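Carnet d'atelier, 14 juin 2024

Bon, la teinture indigo, troisième cuve de la saison, et je commence enfin à comprendre ce qui clochait ! J'avais monté la Cernine à 90 °C pour dissoudre la soude (inutile, je sais, mais j'étais pressée) et après ça le bain est resté bleu toute la matinée. Zéro fleur en surface. J'ai laissé redescendre, j'ai remis 2 cuillères de fructose, et en fin de journée : vert-jaune bien franc, avec la pellicule cuivrée. Joie.

Côté tissu, 839 g de lin Lemunton pesés à sec, décrués hier. Il boit mal sur les lisières, je pense qu'il reste de l'apprêt. À refaire avec un trempage plus long.

Le coin table blanche : 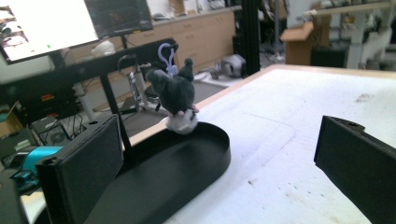
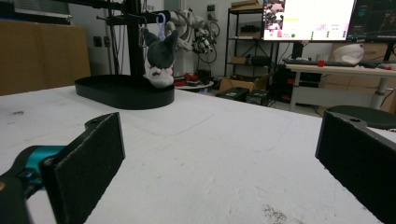
Pour les ligatures j'ai essayé le fil Pliko, et franchement je préfère l'ancien, celui-ci glisse dès qu'il est mouillé et les cercles bavent (joli sur un torchon, pas sur une nappe). Trois immersions de dix minutes, aération entre chaque, rinçage demain seulement – je me connais, je vais avoir envie d'y toucher ce soir.

À commander chez Solanki avant juillet : 400 g de pigment, de la chaux, et des gants, les miens sont percés au pouce gauche. J'ai donc un pouce bleu.

Pour la prochaine cuve, noter le pH AVANT d'ajouter le fructose, je l'ai encore oublié.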